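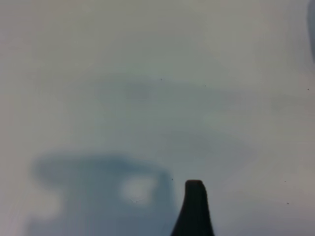
# Chapter 4: The Heel, and Why It Hurts in the Morning

I spent most of one May hopping to the bathroom. I'd wake up feeling fine, put my left foot on the floor, and get a stab under the heel that made me grab the dresser. By the time the coffee was ready I'd be walking almost normally, so of course I told myself it was gone. Then I'd sit through a long lecture, stand up, and there it was again!

If you work with feet for any length of time, you'll hear that story so often that you could finish it for the patient. (Please don't. Let them tell it — they usually slip in something useful near the end, like the new job on a concrete floor.) What I had was plantar fasciitis, the most common cause of pain under the heel in adults, and it's where we'll spend the whole of this chapter.

You've already met the plantar fascia in Chapter 2, so I'll keep the review short. It's a thick band of tissue that starts at the heel bone, runs along the sole, and fans out toward the toes. When you push off, your toes bend upward, the band pulls tight, and the arch rises a bit. Try it now if you're sitting down with your shoes off. Pull your big toe back with one hand and run the thumb of the other along your arch. Feel that cord? That's the one.

Trouble starts close to where the band attaches to the heel. The old explanation was plain inflammation, which is where the "-itis" comes from. In people who've had it for months, though, the tissue tends to look worn and thickened more than inflamed, and plenty of clinicians now like the word "fasciopathy" better. I'll use both in this book, partly out of habit and partly so you won't be thrown when you see either one in a chart. 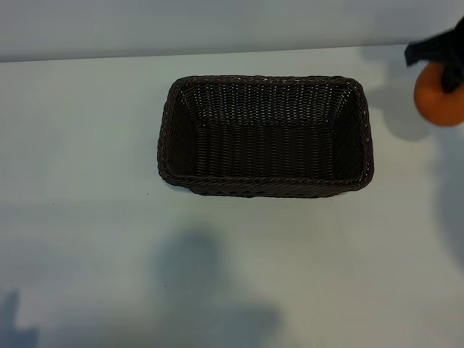 ## Who gets it

All kinds of people, I'm afraid. Runners get it, especially the ones who add miles too fast. So do people who stand all day, people who've gained weight, and people with tight calves. Flat feet and very high arches both show up on the list, which used to drive me crazy as a student. How could opposite shapes cause the same pain? The short version is that both can change how load gets to the band, and we'll work through the long version in the section on gait.

My colleague Thiện Đồng trained with me at the Hallurlow clinic, and he kept a notebook of what his heel patients did for work. I borrowed it when I was drafting this chapter. The last entry, dated 9/24/19, is a baker in Flembridge who was on her feet from before dawn and wore the same flat canvas shoes for every shift. She had pain in both heels, worse on the right, and had put up with it for 8 months before coming in. We'll come back to her case in the exercises, so keep her in mind.

## What to ask first

Start with the timing. Pain with the first steps of the day, easing as the person moves around and creeping back after a long stretch on their feet, is the classic pattern. Next, ask them to point with one finger. Someone with plantar fasciitis will very often go straight to the inner part of the heel, on the underside. If they point to the back of the heel, or squeeze both sides of it, slow down and think again.
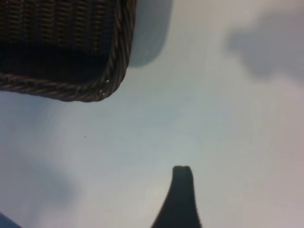
I also ask about tingling, numbness, night pain, fever, and any fall or hard landing. Those answers can send you somewhere else altogether — a trapped nerve, a stress fracture, an infection, or joint disease that's showing itself in the foot before anywhere else. Table 4.2 sets these side by side, and I'd like you to know it well before you go near a patient.

Then there are the shoes. Ask people to bring in the pair they wear most, and be firm about it, as they'll want to bring the nice ones.

## How it usually goes

Most people get better without surgery. It can be slow, though, and 12 months isn't unusual, with a few cases dragging on to 18 or beyond. I tell patients this at the first visit. Some of them look pretty glum, but they're far more likely to stick with their calf stretches if they weren't expecting a cure by the weekend.

We'll begin with the physical exam, and you'll need a partner, a firm table, and bare feet.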